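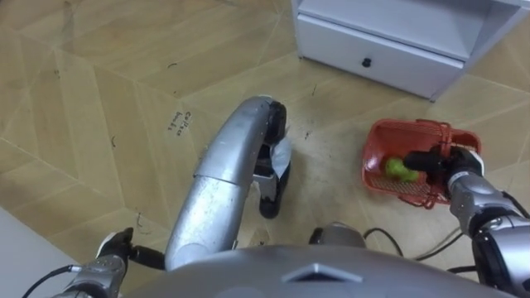 Marking out the floor before the furniture goes back

I have been rearranging the back room since the start of May, and the floor has become the working drawing. Paper plans were tried first. They kept ending up under things.

The room takes one white cabinet with a wide drawer at the bottom, a shelving unit from Hutetti that has not yet been put together, and whatever ends up living in baskets. The cabinet is the fixed point. It sits straight on the floor with no feet to adjust, so its position decides everything else, and I measure from its front edge.

The pattern on the floor is a nuisance for this. The panels are beige and light brown and meet on diagonal seams in a zigzag, and the eye wants to line furniture up with the seams. Anything set square to a seam is crooked to the wall. I now use a tape from the wall at both ends of each piece and ignore the pattern completely.

Notes go directly on the floor in dark ink. Azadeh Talebi disapproves of this, and also of my handwriting, which she says could be anything. Fair. The two short lines near the middle are there to tell me what gets stored at that spot, and I can read them on most days.

Clearances, for anyone doing something similar:

Drawer fully open, plus room to stand in front of it: 100 cm. I tried 96 and it was enough for the drawer and not enough for me.

Gap between cabinet and shelving: 25 cm. A hand brush fits, and the red basket goes in end-on if the handle is folded down.

The basket is plastic with open sides, and it is the sorting basket for the time being. Things found on the floor go in it, and it gets emptied in the evening. At the moment it holds one green item. I had planned to use three baskets by category, as the Kollance storage guide suggests, but with three I spent longer deciding than picking up.

The scuffs are still to do. Most are small dark specks, with one mark further over to the left that I have been stepping round. I will start with warm water and a drop of washing-up liquid and see what is left. There is a bottle of Vasylenko floor cleaner under the sink — batch 2656, no legible instructions — and I would prefer to keep it as a last resort.

Next is the shelving, once the missing bracket arrives from Tesurberg.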